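Notes for my talk, Wednesday session
Orsolya Barta, packing and labels, Trorkar

Start slowly. Say good morning, say that I am from the packing floor and I am not an engineer.

First point: how it was before. Each shift we put 1064 cards by hand. By the last hour the wrists hurt, and people did not talk much. (Pause here.)
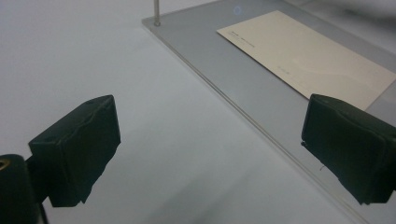 My own job changed in September. Before, I placed cards. Now I prepare the table for the gripper and I check its work. The people from Moller asked us what is difficult with a card, and we told them: it is flat, so fingers have no side to hold. Look at the cream card on the gray plate, it lies quite flat, and the two black fingers are thick blocks. My colleagues saw this at once. It took 317 tries before we agreed on the settings.

Second point: what we lost. The long table where six of us sat together is gone. Some miss it, I also. Say this clearly, do not hurry.

Third point: training. We had 100 hours paid, and I asked for more. Managers in the room should hear this number.

Then questions. If they ask about wages, give the answer we agreed with Curent.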